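## Chapter 5. Sharing the Bench: Automation and the People Who Test Computers

When a firm brings robots onto a workbench, the first questions asked are usually about speed and cost. The questions that matter most to employees come later. Who decides what the machine does? Who is called when it stops? What happens to the skills that workers have built up over years? This chapter takes up those questions through the case of Canpolat, a company that tests and prepares desktop computers for offices and schools.

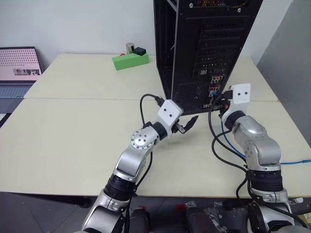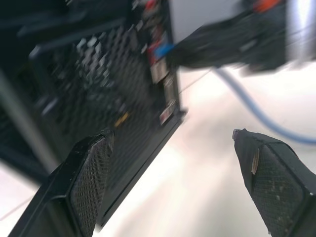 **Figure 5.1** Robot work at the rear connectors of a desktop computer, Tutcombe site.

The Tutcombe site employs 91 people. Before automation, each computer was placed on a bench, connected to a test network, checked, disconnected, and passed on for packing. A technician might handle the same few plugs all day. The work was not heavy, but it was repetitive, and it required workers to lean over the bench and reach behind the equipment. In staff surveys, sore wrists and shoulders were the most common complaint.

In February, the company set up its first two-armed station under a project called Ornia. The aim was limited. The station would handle cables at the back of the computer, and technicians would keep responsibility for reading test results, finding faults, and approving each unit. Management stated in writing that no position would be removed during the trial.

### 5.1 What Changed at the Bench

Plugging in a network cable looks simple to anyone who has done it often. A person feels for the port, turns the plug slightly, and knows by touch when it is seated. For a robot, each of these steps must be learned or programmed, and small differences between computer models can cause trouble. During the trial, the station attempted nearly 2,000 cable connections. Technicians stepped in on 412 of them.

Those 412 cases are of special interest to us. Each one called for judgment: whether to let the robot try again, to guide it, or to finish the connection by hand. Tülin Polat, a senior technician, observed that her day had become "less work for the hands and more work for the attention." Several of her coworkers welcomed the change. Others found that watching a machine was more tiring than doing the task themselves – a finding that appears in many studies of automated work and is discussed further in Section 5.3.

### 5.2 New Duties and Old Job Titles

The trial also created duties that appeared in no job description. Technicians recorded failures, kept cables in order, and explained to engineers why a certain port was difficult to reach. Enikő Illés, who represented the bench staff, argued that this was skilled work and should be graded and paid as such. The operations manager, Ekrem Tokgöz, agreed in principle but asked that any new grade wait until the trial was complete. The two sides settled on a temporary allowance, with a review set for 24th September.

The dispute shows a pattern that students will meet again in the Dallex case in Chapter 6. Changes in equipment tend to move quickly, while changes in job titles, pay scales, and training plans follow more slowly. Workers may carry new responsibilities for months before the organization formally recognizes them.

### Key Terms

- **Task allocation:** the division of work between people and machines
- **Intervention:** an action by a worker to correct, guide, or replace a machine's action
- **Job regrading:** a formal review of the duties and pay attached to a position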